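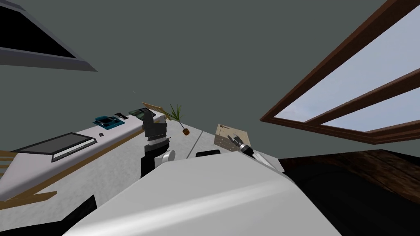
White desk, wood window frame, gray-green wall.

Interior Paint: Frequently Asked Questions
Briller Paint & Supply
Last updated 25 May 2023

Jump to: Orders and Pickup | Color and Samples | Prep and Application | Care and Storage | Returns

ORDERS AND PICKUP

Do you sell to homeowners or only to contractors?
Both. Homeowners can order at the counter or through the website. Contractors can open a trade account with a business license and a resale certificate. Trade pricing starts with the first order after the account is approved.

Which lines do you carry?
Kaletti is our standard interior line and comes in flat, eggshell, satin and semi-gloss. Yazzie is a low-odor line for bedrooms and other rooms that will be slept in soon after painting. Fastis is a primer only. We do not stock exterior paint at this location.

How many colors can you mix?
The current fan deck has 2,000 colors. We can also mix from a chip you bring in. The chip should be clean, flat and at least the size of a quarter. Fabric, tile and leaves can be read by the machine, but the match is less reliable and we will ask you to sign off on a dab before we tint the can.

How long does an order take?
Orders of one to four gallons are usually ready the same day if they come in before noon. Larger orders are ready the next business day. You will get a text when the order is on the pickup shelf. Please bring the order number.

How long will you hold it?
We hold paid orders for 13 days. After that we call the number on file. If we can't reach you, stock items go back on the shelf and tinted paint is moved to the back room, where it may take a few minutes to find.

Do you deliver?
Yes, inside the city limits. Delivery is to the curb or the garage. Drivers do not carry paint upstairs. If no one will be home, leave a note on the order saying where the cans can sit out of the sun.

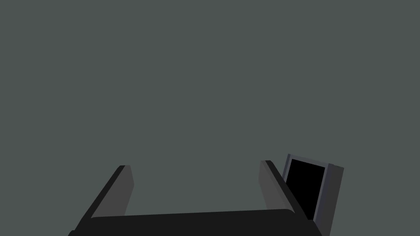 COLOR AND SAMPLES

Why does my color look different at home than it did in the store?
The store has overhead tube lighting. Your room has daylight from one or two directions plus whatever bulbs you use. Gray-greens, greiges and soft blues shift the most. A north-facing room makes them look cooler. Warm bulbs pull them toward yellow. Look at the sample in the morning, in the afternoon and at night with the lights on before you order.

Should I paint the sample straight on the wall?
You can, but a piece of poster board is easier. Paint two coats, leave a white border, and move it from wall to wall. If you do paint on the wall, sand the edges of the patch before the finish coat or the outline will show.

Are sample jars real paint?
They are the real color in a flat base. They are not meant to be used as a finish coat and they don't hold up to washing.

Can you match a color from another brand?
In most cases. Bring the brand name, the color name and the number if you have it. We match the color but not the sheen, so a satin from one maker may look shinier or duller than a satin from Kaletti. If you are touching up one spot in the middle of a wall, plan on repainting corner to corner.

Can you match a color from a photo?
No. Phone screens and printers change color too much.

What sheen should I pick?
Flat hides dents and patches best and is the usual choice for ceilings. Eggshell is what most people use on living room and bedroom walls. Satin is easier to wipe down and works for halls, kitchens and kids' rooms. Semi-gloss is for trim, doors and cabinets. The higher the sheen, the more every bump in the drywall shows.

PREP AND APPLICATION

Do I need primer?
Prime new drywall, bare wood, patched areas, and any wall with water stains or smoke. You also need it when going over oil-based paint. A previously painted wall in good shape can usually be painted without it after a light wash. For a strong red or yellow, ask for Fastis tinted gray.

How can I tell if the old paint is oil-based?
Rub a small area with a cotton ball and denatured alcohol. If color comes off, it is latex. If nothing comes off, it is probably oil.

My house was built before 1978. Is there anything I should know?
Paint from before that year may contain lead. Don't dry sand or scrape it until it has been tested. We can give you a list of certified testing labs at the counter.

How long between coats?
Kaletti and Yazzie both need four hours between coats in normal indoor conditions. In a cool or damp room, wait overnight. Paint that drags or pulls under the roller needs more time.

When can I wash the wall?
Wait 30 days. The paint feels dry long before then but it is still curing, and scrubbing can leave shiny spots. If something splashes on it sooner, blot with a damp cloth.

CARE AND STORAGE

How should I store leftover paint?
Wipe the rim, lay plastic wrap across the opening and tap the lid down with a rubber mallet. Write the room and the date on the lid. Keep it somewhere that doesn't freeze. Latex that has frozen and turned lumpy should be thrown out.

How do I get rid of old latex paint?
Take the lid off and mix in cat litter or paint hardener until it is solid. Check with your trash hauler before you put it out, as the rules differ by town. Oil-based paint has to go to a hazardous waste drop-off.

RETURNS

Can I return tinted paint?
Only if we mixed the wrong color. Bring the can and the lid label, even if you have used some of it.

What about unopened primer, rollers and tape?
Bring them back with the receipt for a refund to the original form of payment. Opened brushes and roller covers can't be returned.

Questions not answered on this page can be asked at the tint counter or through the contact form.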